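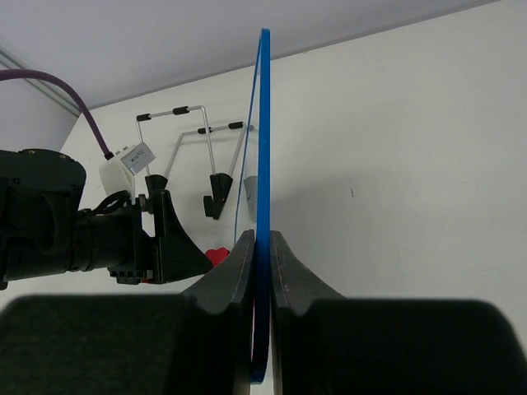
About Kirnwood School

Kirnwood School is an independent day school for students in grades six through twelve. It was founded by a group of families from Ristness and the neighboring towns who wanted a full secondary education within reach of home. Classes first met in two rented floors of the former Egger dry goods building. The school moved to its present grounds on Fokau Road when the lease ended, and the Egger name was kept for the main classroom hall.

Our Program

All students take English, mathematics, history, science, and a second language each year through grade ten. In the last two years they choose a course of study with the help of a faculty advisor. Class size is limited to 16 in the lower grades. Every senior completes a long written paper on a subject approved by the department concerned and presents it to an audience of faculty and families in the spring.

Music and studio art are part of the regular school day. Students who play an instrument may join the orchestra at any point in the year after a short hearing with the director of music.

Students and Families

The school enrolls 200 students. Many come from Ristness itself, and others travel by school bus from the valley towns. Bus routes are set each August and sent to families before the first day of classes. Families are asked to attend two conferences a year and are welcome at Friday assembly.

Admission and Tuition

Applications are accepted for all grades, although places in grades eleven and twelve are few. Applicants submit a school record and one teacher letter and spend a morning on campus. Tuition assistance is offered on the basis of need, and 41 students received an award in the past school year. A request for assistance has no bearing on the admission decision.

Governance

Kirnwood School is a nonprofit corporation directed by a board of trustees. The board meets in Egger Hall four times a year, and its minutes may be read in the school office during business hours.

Visitors should report to the main office on arrival. Parking is available behind the gymnasium, entered from Fokau Road.

Page last revised 2022-07-14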